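The grippers had cost Chathurika Sarkar 309 pounds in parts and most of January, and her brother-in-law had come over from Illgate mainly to say they wouldn't work.

"You've got fingers," he said. "Ten of them, last I looked."

She didn't rise to it. She had one in each hand already, cables trailing, and the cotton bag laid out on the round table with its cord towards her. The plan was simple enough on paper. She would work the cord by hand, through the grippers, until the computer had seen it done 1,000 times. Then the computer would have a go by itself.

"And how many have you done?"

"786."

"Of a drawstring bag."

"Yes." 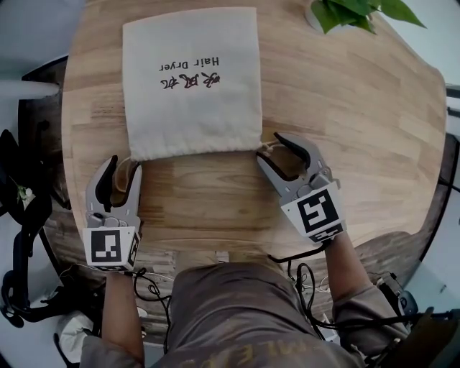 He put the kettle on and thought about the bread machine, which she had also built, and which now held up one end of a shelf. Before that there had been the thing from Temgate that was meant to water the tomatoes. He had believed in that one for a week.

When he came back with two mugs she was still at it, breathing through her nose.

"What happens if someone buys a bag with buttons?" he asked.

"Then I start again."

"Right." He drank some of his tea. He drank some of hers. "Pull the left one a bit harder," he said, and moved his chair round so he could see.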